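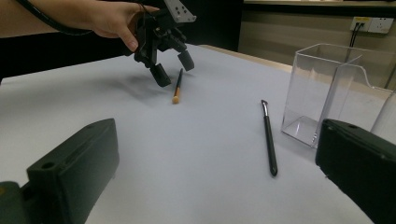
A reader wrote in after the January post to say that washing brushes every week is overkill, and that hers have gone two years on a monthly wash with no shedding. Fair enough. My own schedule depends on the product. Brushes used with cream or liquid get washed weekly, powder brushes every second week, and eye brushes whenever the color starts to carry over.

The method has not changed much. I put 300 ml of lukewarm water in a bowl with a small squeeze of Lastari bar shampoo, grated. Bristles go in tip first and the water stays below the ferrule — once it gets inside, the glue softens and the head works loose. Swirl on the palm, rinse, repeat until the water runs clear.

Drying is where I did change something. I used to stand them upright in a cup. Now they lie flat on a towel with the heads over the counter edge, 14 hours for a dense face brush, less for a thin dark-bristled one.

The Nowicki roll I keep them in has slots sized for long handles, so the short ones slide down and have to be fished out. I have a Jernen tray on order for those. Measurements to follow when it arrives.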